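Visita a Mernus: mucho software y pocas respuestas

Llegué a la jornada de puertas abiertas de Mernus con una pregunta concreta: qué hace su política de control cuando la tela no está donde la esperaba. Salí con media respuesta.

La mañana empezó con Thibodeaux, el planificador. Ivars Jaunzems enseñó en pantalla cómo encadena los pasos de un doblado: localizar el borde, acercar los dos dedos, cerrar, levantar. Sobre el papel es limpio. Pregunté por la tasa de fallos y me remitieron a un informe previsto para diciembre.

Percepción en un dormitorio de verdad

Después vimos Stestusus, el módulo de percepción, con grabaciones hechas a mano en viviendas. Aquí sí me interesó el material. Una prenda azul marino casi negra en la parte en sombra, encima de una sábana naranja llena de perros y huesos dibujados en blanco: mal asunto para cualquier segmentador que se fíe de los contornos. El bolsillo cosido queda bajo un pliegue oscuro, y al fondo hay un montón de ropa que también es tela y también tiene bordes.

Jaunzems sostiene que el modelo separa bien la prenda del estampado. Puede ser. En la demostración pasaron tres secuencias elegidas por ellos, y cuando pedí otra al azar me dijeron que no estaba indexada – una respuesta que ya he oído en otras visitas. 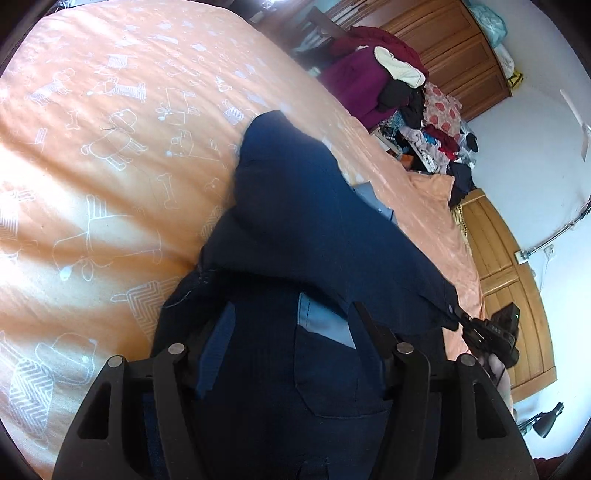 Josness y las herramientas

La parte más convincente fue la menos vistosa. Josness es el visor con el que revisan y etiquetan las grabaciones: sincroniza dos pinzas en la misma línea de tiempo y marca los tramos en que una tapa a la otra. Cargar una sesión llevó unos 20 segundos. El formato de exportación, eso sí, es propio y no hay documentación pública.

Quedaron 10 minutos para preguntas y se fueron casi todos en licencias.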